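Terstead supplies table grapes and soft fruit to wholesalers and caterers. The company was set up by Holger Ljungberg and operates from two sites: the packing hall at Fistholm and a smaller cold store at Nustutar.

## What we do

Fruit is received at Fistholm, weighed, graded by berry size and sugar content, and moved to store the same day. Each lot carries a four-digit grower code; fruit from the Cifuentes holding, for instance, is booked in under 1214. The code stays with the lot until dispatch.

The minimum order is 100 kg per delivery address. Mixed pallets are accepted.

## Quality

Telmo Miranda is responsible for grading and for the written specification, which is revised each May. Bunches are checked for stem condition, colour and split berries. White varieties are sold at the pale yellow-green stage unless the buyer asks for riper fruit.

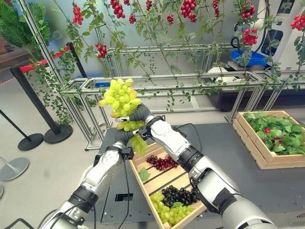 ## Contact

Orders for next-day delivery close at 14:00. Specifications and current price lists are available from the Fistholm office on request.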